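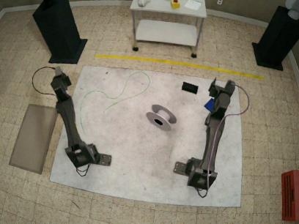
Anoma Majumder wants to know how a cider that went on sale only this summer can already be the best in its class. She put the question in writing to Promance, the competition that gave Kuncombe its top trophy last week, and says she has had a thank-you note and no answer.

Kuncombe's Dry Reserve took the Promance Cider Trophy for September 2020, beating 123 other entries, according to the press release. The release calls the win "historic." It does not say what the history is, and Promance has run the cider class only once before.

The cidery made 1000 bottles of the winning batch. Most were spoken for before the result came out, so shoppers drawn in by the gold sticker will probably be buying the next batch, which no judge has tasted. Kuncombe says the recipe is the same. The apples will be from a different harvest.
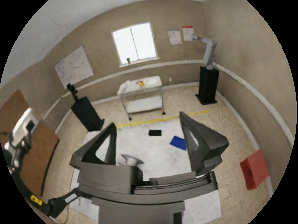
Promance says its 14 judges tasted blind, and there is no reason to doubt that the labels were covered. What the rules leave out is how many judges tasted each cider, or what happened when they disagreed. A bottle can be re-tasted "at the discretion of the chair," with no limit on how often. That clause has a hole through it as plain as the triangular one in the gripper's left finger, and a good deal could pass through. Asked whether the Dry Reserve was tasted more than once, the organizers said they do not discuss individual entries.

Then there is the money. Pendix, which sells bottling equipment, pays for the trophy and the dinner. It also lists Kuncombe among its customers.
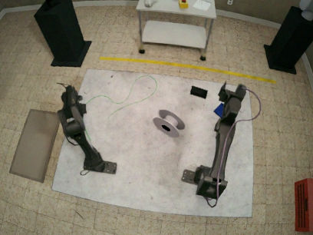 It lists Hordiienko too, the runner-up, and a long row of cideries that won nothing, so the link may mean very little. Promance says sponsors have no say in the scoring. It could settle the matter by publishing the scores, as smaller contests manage to do, but it has turned that down for the second year running.

Medals are handed out in four grades, from commended to gold. Promance gives the number of entries but won't say how many of them came away with something. Without that figure a buyer can't tell whether a bronze is an achievement or a receipt for the entry fee.

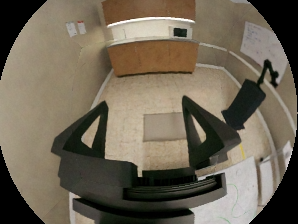 One reader wrote in to say that she had bought the Dry Reserve in July, liked it very much, and didn't see why it needed a trophy at all. Kuncombe plans to put the stickers on from October. The price goes up the same week.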